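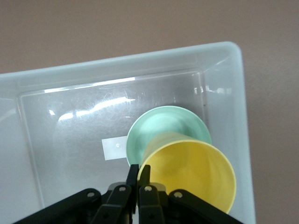 Preguntas frecuentes — Servicio de guardamuebles y trasteros Peleck, centro de Fumville

¿Quién puede contratar un trastero?
Cualquier persona mayor de edad o empresa legalmente constituida. Se exigirá documento de identidad en vigor y un justificante de domicilio.

¿Cuál es el periodo mínimo de alquiler?
El periodo mínimo es de 60 días naturales. A partir del día 61 el contrato se prorroga por meses completos, salvo comunicación escrita del titular.

¿Qué objetos no se admiten?
No se admiten alimentos perecederos, productos inflamables, animales, plantas ni bombonas de gas — aunque estén vacías.

¿Cómo deben embalarse los enseres?
Se recomienda el uso de cajas rígidas con tapa, etiquetadas en el frontal. Los colchones y tapizados deberán entregarse con funda.

¿Están asegurados mis bienes?
La cuota incluye una cobertura básica de hasta 3.000 euros por contrato. Las ampliaciones se tramitan con la correduría Civier.

¿Ofrecen servicio de recogida?
Sí. El transporte corre a cargo de Modise y debe solicitarse con cinco días laborables de antelación. Su importe se factura aparte.

¿Puede acceder otra persona en mi nombre?
Únicamente con autorización firmada por el titular y copia de su documento de identidad.

¿Cambia el horario durante el año?
El horario de invierno se aplica desde octubre y se publica en recepción.

Última actualización: 05/08/2021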